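Surface Pattern and Repeat: Notes for Unit 4
Mestgate School of Applied Design, Introduction to Decorative Surfaces
Revised December 29, 2018

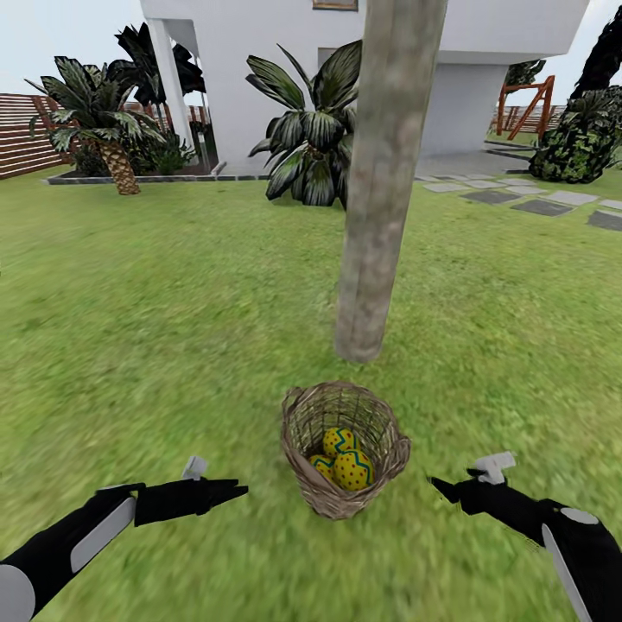
Scope of the unit

These notes cover banded decoration on curved objects: how a strip pattern is classified, how it is fitted to a closed path, and what happens to it when the surface narrows. Flat repeats (wallpaper, printed cloth, floor tile) were treated in Unit 3 and are used here only for comparison. Students who missed Unit 3 should read the section on translation before going on.

Eggs, bowls, spindles and turned posts are the standard objects for the unit. All are close to surfaces of revolution, which means that a band laid at right angles to the axis closes on itself. Handles, spouts and feet break that condition and are left to Unit 6.

Terms

Band. A strip of ornament with two parallel edges that runs in one direction. On a round object the band has no ends.

Motif. The smallest piece of the pattern from which the whole can be built using the allowed moves.

Period. The distance along the band after which the pattern repeats.

Count. The number of periods in one full circuit. The count must be a whole number if the band is to close without a seam fault.

Field. Any area above or below the band. A field may be plain, spotted or filled with a secondary pattern. Spotted fields are the most forgiving, because small errors of spacing between spots are hard to see.

Ground. The color on which everything else sits.

Classifying a band

Only seven symmetry types are possible for a strip pattern. The proof is in the reader and will not be repeated here. For studio work it is enough to test a band with the following questions, in this order.

Does the band look the same after a half turn? Is there a mirror line across the band? Is there a mirror line along the band? If there is no mirror along the band, does a glide (a slide followed by a flip) bring it back onto itself?

The plain zigzag is the type most students meet first. An even zigzag has mirror lines across the band at every peak and every valley. It has no mirror along its length, but it does have a glide of half a period, and it has half-turn centers at the midpoint of each slanting stroke. If the strokes are made unequal, so that the zigzag leans like saw teeth, the cross mirrors and the glide are lost. The half turns survive as long as the strokes stay straight and of even thickness.

A common error is to call a zigzag with dots in the upper notches only the same type as a plain zigzag. The dots remove the glide and the half turns. The cross mirrors remain. Adding matching dots to the lower notches restores all of the original symmetry.

Fitting the count

Let C be the circumference at the center line of the band and p the period the designer would like to use. Divide C by p and take the nearest whole number n. The working period is then C divided by n.

Worked case. A turned wooden form from the Limunholm set measures 300 mm around at its widest point. The design calls for a zigzag with a period of 29 mm. The quotient is 10.34, so n is 10 and the working period is 30 mm. The change is under four percent and will not be noticed. If the change is larger than eight percent, redraw the motif. Stretching it further will alter the angle of the strokes, and two pieces meant to match will look unrelated.

Where a band must carry alternating colors, n has to be even. In the case above this is already satisfied. Had the quotient come out at 11, the designer would choose between 10 and 12 and adjust the height of the band to keep the stroke angle close to the drawing.

Narrowing surfaces

Away from the widest point the circumference drops, and the upper and lower edges of a band no longer have the same length. For a narrow band at the equator the difference can be ignored. For a wide band, or one placed near the pointed end of an egg, it cannot. Three treatments are in general use.

Taper the motif. The count stays fixed and each period gets narrower toward the pole. Straight strokes become slightly curved.

Change the count. The wide band is split into several narrow ones, each with its own whole number of periods. A plain line between bands hides the mismatch.

Abandon the band. Spots or sprigs are scattered over the polar area with no set period. The spacing should still be checked by eye from several directions.

The Toom workshop patterns in the reader use the second treatment almost without exception – compare plates 4 and 5, where the dividing lines are thicker near the top.

Marking out

Support the form in a ring so that the axis stands upright. Hold a soft pencil on a fixed block and rotate the form against it to draw the center line. Draw the two edge lines the same way. Wrap a paper strip around the center line, cut it to the exact length, and fold it to get the divisions. For n equal to 10, fold the strip in half and divide each half into five with a ruler. Transfer the marks lightly. Peaks go on the upper line and valleys on the lower line, offset by half a period.

Color is applied from the ground up: ground, field marks, band. Leave the ground overnight before marking out. Wandura liquid color in the studio cabinet is thin and needs two coats over a light ground.

Exercises for February

Draw one example of each of the seven strip types using a single bent stroke as the motif.

A bowl measures 412 mm at the rim. Find the working period for a desired period of 25 mm, first with one color and then with two alternating colors.

Decorate one form with a band at the equator and a second treatment at one pole. Hand in the folded paper strip with the finished piece.

Reading: course reader, chapters 7 and 8. Chapter 9 is optional – it covers spiral bands, which do not close and are not examined.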